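Bag liners for small buckets, what are you all using?

prisano78
Moved into my new place in August and I'm still fighting with trash bags. The Lakari ones from the dollar aisle split if you look at them funny, and the 100 count box of Nakpan is way too big for anything under the sink. What size do you buy for a little bucket??

iltmont_jo
Just buy the big ones and stuff the extra down inside. I've done it for years (cheap, and they never rip on me). I also keep the next bag on a stick-on hook right over the bucket so I'm not digging in a closet.
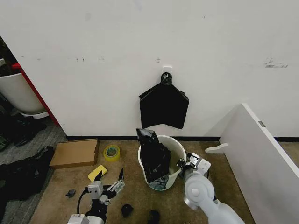

Bucket with the next bag on the hook

prisano78
Ok the hook I like! But doesn't all that extra plastic eat up half the bucket?

mudroom
It does, and it's a waste. Get the 3 gallon size and be done. I never got the hook thing either, mine peeled off and took a strip of paint with it.

iltmont_jo
Pull the tab straight down, slowly, and the paint stays put. And small bags cost more per bag where I shop, so I'm sticking with big.

mudroom
Not at my store they don't. Last Saturday the small rolls were cheaper. Check the shelf tag.

prisano78
Going to try one roll of the small ones and a hook. Will report back if my wall survives lol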